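How to Tape a Floor Grid on Paper (and Which Steps to Skip)

Most guides to laying out a floor grid want you to buy a laser, a chalk reel and some special low-tack tape at three times the price. I have done this with and without the fancy stuff and I am not convinced any of it earns its keep in a small room. You need brown paper, blue masking tape, a long straightedge and a tape measure. A second person helps, if they listen.

Start with the floor. Sweep it, then sweep it again, since one bit of grit under the paper will make a bump you notice forever. Mopping is often recommended. I skip it, because a damp floor and paper get along badly.

Roll the paper out and let it lie overnight. Some people will tell you an hour is plenty. I tried an hour with the Brasto paper and the ends curled right back up. Overlap neighboring sheets by 3 inches and tape the seams flat. Butting the edges together looks neater for a day, then a gap opens and your lines step sideways across it.

Now pick a square size. Small squares look precise in a plan and are miserable to tape. Go large. Mine are 60 cm, which suits anything you plan to stand in the middle, like a bench. If you want to note where small parts sit, write coordinates on the tape itself and leave the squares alone.
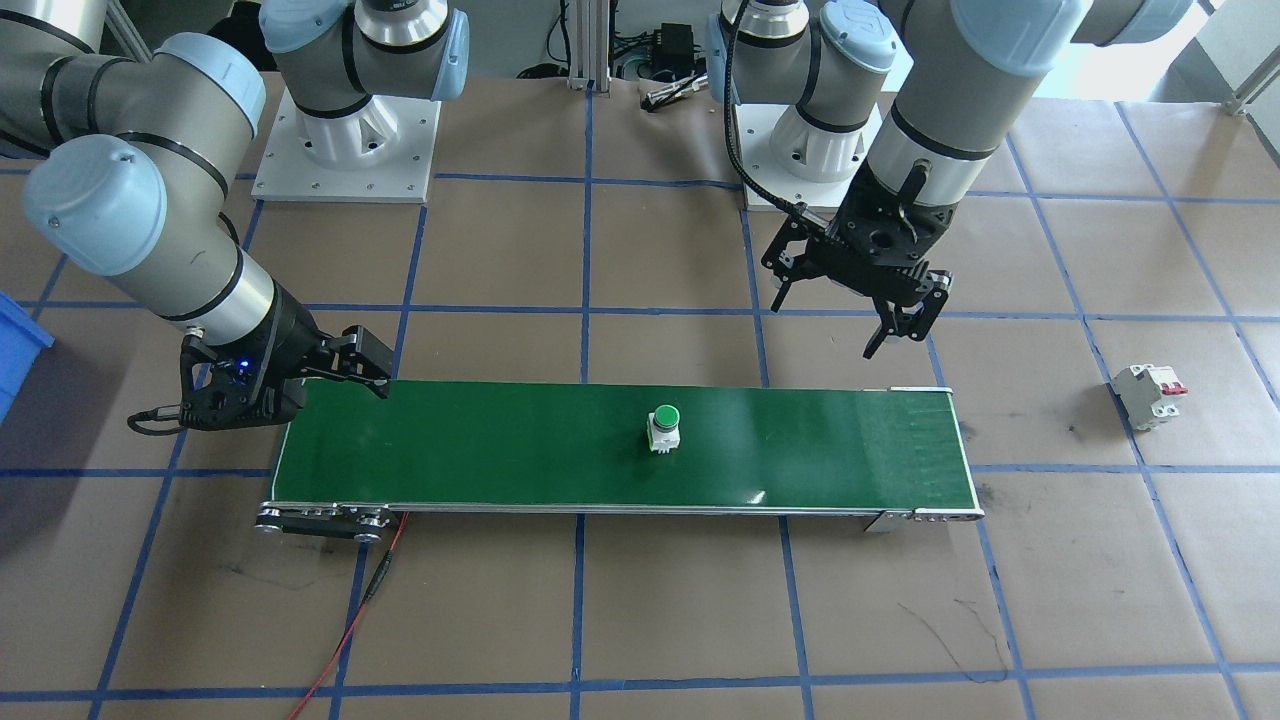 Find your first line before you touch the tape. Do not trust the wall. Rasmus Sakalauskas swore his was square, and by the far side of the room his grid had wandered a good inch. Snap or pencil one long line down the middle of the paper, then get the crossing line from a 3-4-5 triangle. It is old school arithmetic and it works.

Mark off the distances along both lines from a single starting point. If you measure each square from the last one, the little errors pile up.

For the tape, stick down one end, unroll the full length in the air, pull it just snug and lower it onto the marks. Don't stretch it. Stretched tape creeps back and wrinkles the paper - I have seen the Fenitz brand do it within an afternoon, and that one says "no creep" on the label. Decide whether your marks are the center of the strip or one edge of it, and stick with that for every line.

Do all the lines one way first, then the other. Weaving them over and under is a waste of a morning, whatever Delia Quiroga says about it holding better.

Heavy things go on last. Lift them into place with two people, as dragging will tear the paper. If a foot lands on a tape line, mark around it in pencil so you can put it back after cleaning.

How long does it last? The roll I bought claimed 80 days. Ours was scuffed at the corners well before that, and by September I was patching. Patch with fresh tape over the old. Peeling it takes the top layer of paper with it, "clean removal" or no.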